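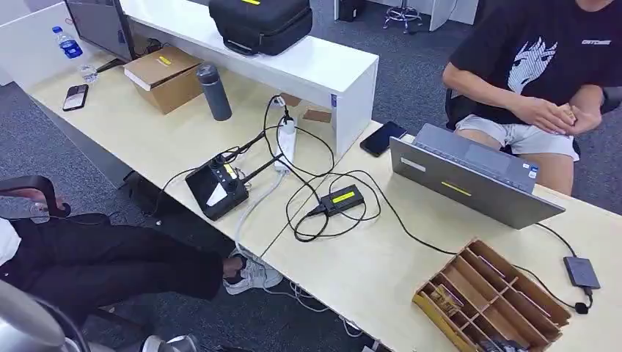

Page 3 of 9

Thread: Gestberg condo, second bedroom with no closet - list as 2BR or 1BR + office?

polak_corner
Joined 26/07/2021
Picking this up from page 2. I went back to the floor plan. The second room has a window and a door but no closet. The listing agent at Clukier wants to call it one bedroom plus office. The unit below mine sold as a two bedroom with the same layout. I'd like to list in September and need to decide.

gornia_renter
Go with what the agent says. Buyers get annoyed when they show up and the second bedroom has nowhere to hang a shirt.

twostorywalkup
Disagree. Where I am the code asks for a window you can climb out of and a minimum floor area. Closets aren't mentioned. If the room meets the code where you are, it's a bedroom, and people search by bedroom count. List it as one and you drop out of every search set to two or more.

How big is the room?

polak_corner
It is over the minimum. The window is a normal one that opens all the way.

gornia_renter
Code is one thing, what buyers expect is another. We looked at a place in Gornia last year that was listed as a three bedroom and one of them was a pass-through to the laundry. We left after 9 minutes.

twostorywalkup
A pass-through is a different problem. This one has its own door.

mudroom64
Check your condo declaration before anything else. Mine lists the number of bedrooms for each unit, and the association goes by that for parking. If yours says one, you could end up arguing about it at closing. The declaration for my building is 64 pages and the unit table is at the back.

polak_corner
Good point, I hadn't thought of the declaration. Just looked. It says "2 BR" for my stack, all floors.

mudroom64
Then I'd call it two and say in the remarks that the second has no closet. Put it in the first few lines.

gornia_renter
I still think you'll get complaints, but if it's in the remarks that's fair.

hallway_light
Has anyone priced a built-in? We had Polák Joinery put one in a room like that and it was $1,000 with the doors. They had a 30 day wait. After that there was no question about what to call the room.

twostorywalkup
Does it take up much floor? If it drops him under the minimum area he's worse off.

hallway_light
Ours is two feet deep along the short wall. He'd have to measure. I don't know if closet space counts toward the area where he is.

polak_corner
I'll measure tonight and ask the building department about the closet space. The agent is fine with either wording as long as the declaration backs it up - I sent her the page.

mudroom64
Get the answer from the department in email if you can.

Go to page 4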